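Depth segmentation loses the mug on a glossy black board
Help > Perception and planning
Tags: segmentation, calibration, grasp planning, reflective surfaces

Posted by tsuchiya_bench, 25 June 2026

I'm running a small printed arm with hobby-type servos and an overhead camera. Software is Umura for planning and a segmentation node I wrote myself. The task is simple: find the mug, work out which way the handle points, plan a grasp on it.

On a matt grey mat it worked nearly every time. I've moved to a glossy black board with water droplets on it, as the job needs to cope with a wet worktop, and the node now falls apart. It gives me three kinds of bad output:

- the big patch of glare comes back as an object, often with a higher score than the mug
- droplets get grouped into small blobs and the planner treats them as obstacles
- the mug rim is found but the handle angle jumps between frames, sometimes by 180 degrees 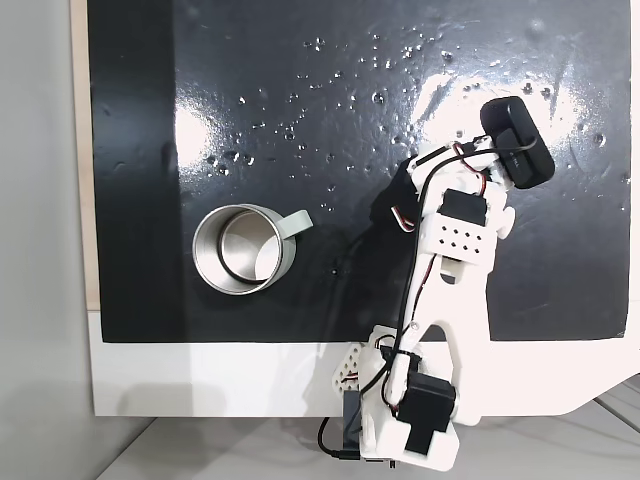
View from overhead. Steel mug left of centre, arm parked with the gripper away from it.

Current settings: minimum blob area 20 pixels, brightness threshold 200, no temporal filter. I've tried raising the threshold and I lose the mug before I lose the glare. Depth is no help, the board returns holes wherever it reflects the light.

Is there a sensible way to do this in software, or do I have to change the lighting? I'd like to leave the lamp alone if I can.

ravum_kit

Had the same with a black hob. Put a sheet of paper down. Or turn the light off and use a lamp from the side.

skilimbridge_dev

Paper won't help if the surface has to be wet, so leaving that aside.

I would stop using brightness for this. The glare, the droplet highlights and the steel are all bright, so one threshold can't separate them. Things I'd change, in this order:

1. Raise the minimum area. 20 pixels is far too low if your droplets are passing it. Try 700 and go down from there. Your mug is much bigger than a droplet so you have plenty of room.

2. Fit the rim as an ellipse from edges. The rim of a steel mug gives a clean closed curve from above and the glare patch doesn't. Reject anything that fits badly.

3. Find the handle separately. Yours is a pale grey-green against black, which is a gift. Take a ring just outside the fitted rim, mask on colour, and use the centre of the largest piece as the handle direction. Your 180 degree flips sound like you are taking the long axis of the whole blob, and an axis has no front or back.

4. Mask the arm out using the joint angles. Don't forget the cables and that dark pad near the wrist, they won't be in your arm model. I pad the mask on all sides.

5. Only pass the fitted mug to Umura as an object. Don't send leftover blobs as obstacles at all. If you need real obstacles, require them to appear in several frames taken from different arm poses.

For the depth holes, treat the board as a known plane and ignore the sensor there. You can get the plane once with a calibration target laid on it.

If the handle angle still wobbles after that, average it over a few frames, but average the sine and cosine and not the angle itself. I lost most of January to that one on the Ravummont code.

tsuchiya_bench

Thanks. You were right about the long axis, I was using the second moments of the blob. I've done 1, 2 and 3 so far. With the area at 700 the droplets are gone, and the flips have stopped. The glare still gets through the ellipse fit now and then when the arm covers part of it, so I'll do the arm mask next. Handle angle on the last log was 74 degrees in the board frame and stayed within a degree or two for the whole run.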